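Folding at Skurnlow: a gallery

September 9, 2021

I have never believed in folding. The Skurnlow laundry guide gives it 7 pages, and after reading them I still think a shirt in a drawer is a shirt in a drawer. But people keep asking for the gallery, so it goes up, with my doubts attached.

The guide wants every piece brought down to a rectangle. Fine. Soft lavender cloth has its own opinion about that, and a rectangle with a bulge along the bottom is still filed under "folded" as far as I can tell.

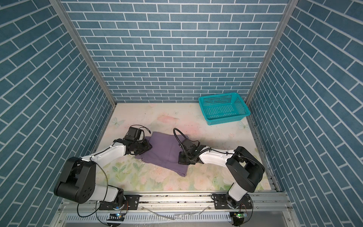
Then there is the basket question. The Graler method says one basket for everything, Hauksdóttir says two, and neither has convinced me that a plastic basket full of holes does more for clean clothes than a chair does. I tried both in May – no difference I could find, apart from the floor space.

Flowered mats I'll allow. They're easier to look at than a bare table, and that's as far as my praise goes. More pictures when I get to the towels.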